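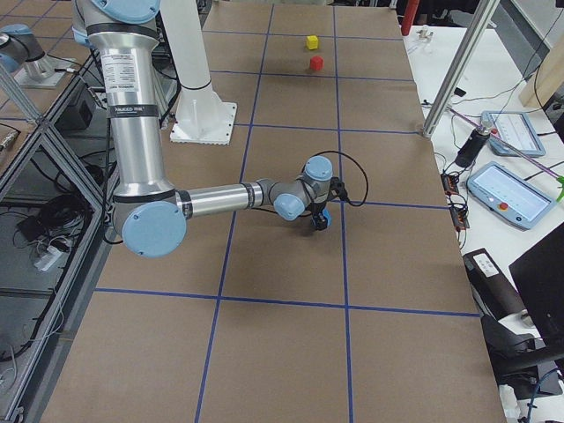
One tenant at Kerkatano asked why the lift lobby still wasn't painted. Start with that question, then the numbers.

Talks > Housing > Renting in new blocks

Slide 2. 49 flats, 20 let before opening. Rents include water. Prevlow handles viewings until 9 in the evening.
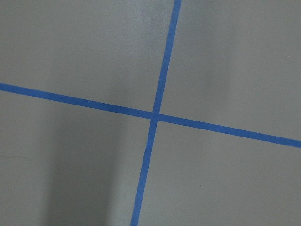
A reply from Escobar was that deposits over 2,000 put younger renters off. Agree, and give the instalment plan. Pause for questions.

14 shares | 3 comments

Related
Letting the last few flats
Parking at Amen Court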